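La caja de las cosas sin nombre

En mi casa hay un cajón, en la de mi madre había una lata de galletas y en la de mi amiga Kamonchanok Rojanasak hay, directamente, un armario entero. Hablo de ese sitio al que va a parar todo lo que no es de ningún sitio: la pieza suelta, el juguete sin dueño, el cepillo que ya no cepilla. Llevo nueve años prometiendo ordenarlo - ¡nueve! - y este otoño, por fin, me he puesto.

Primera decisión: fuera el cajón de madera, que se traga las cosas hasta el fondo y no las devuelve. Me pasé a los cubos de metal gris, rectangulares y abiertos por arriba, de esos de taller. Se rayan, sí, y a mí me encanta que se rayen. Además se ponen uno detrás de otro y quedan la mar de bien.

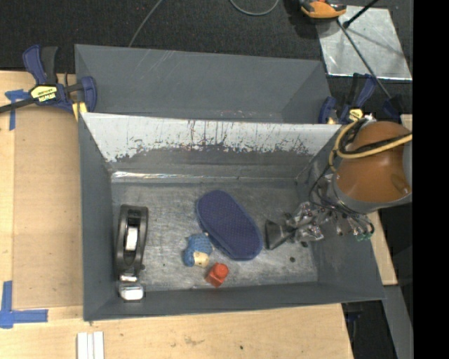 La segunda decisión me costó más: pocas cosas por cubo. Un peluche pequeño azul claro, algo ovalado y azul oscuro con pinta de cepillo, una piececita roja con su pomo, una herramienta negra alargada, y ya está. Con cuatro cosas en el fondo las ves todas de un vistazo y no hay que volcar nada en la alfombra (mi método de toda la vida, lo confieso).

¿Y qué se queda? Kamonchanok es tajante: si no sabes para qué sirve, a la calle. Yo soy más blanda. Al peluche le doy indulto siempre, y a lo rojo también, que es alegre y ocupa poquísimo. Con las herramientas raras me doy de plazo hasta octubre. Si para entonces no las he usado, se las lleva mi cuñado, que tiene trastero y ninguna vergüenza.

Me quedan ocho bolsas por revisar en el pasillo. El sábado abro la primera.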